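A Thursday at the Eltlow open day
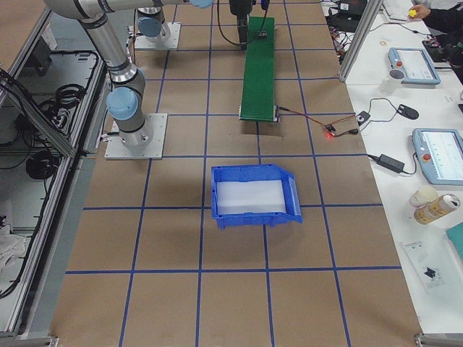
Work table with brown paper, blue tape and a green conveyor belt, Eltlow.

I went to the Eltlow open day mainly for the bread. My neighbour Lilibeth Lumbao had told me that the Dela Peña bakery keeps its old ovens in the same group of buildings, and that visitors may go inside only once a year, in September.

The bus number 82 leaves you at the lower gate. From there it is a slow climb of 200 steps, with a handrail on one side only. At the top you receive a paper map and a ticket for the bakery. I had number 514, so I had time to drink a coffee in the yard.

Our guide was Felicidad Layug. She speaks quietly, and it is wise to stand near her. She explained how the flour was stored on the upper floor and came down through a wooden chute, which is still in place. One oven is lit for the visitors. We tasted a dark rye loaf with caraway and a sweet roll, and I must say that I preferred the rye.

Afterwards I walked through the other buildings, but the bookbinder on the ground floor had already closed. Please note that the last bakery group starts at 3 in the afternoon and that the shop takes only cash. I bought two loaves. The second one was for Lilibeth, who asked why I had not brought her the sweet roll.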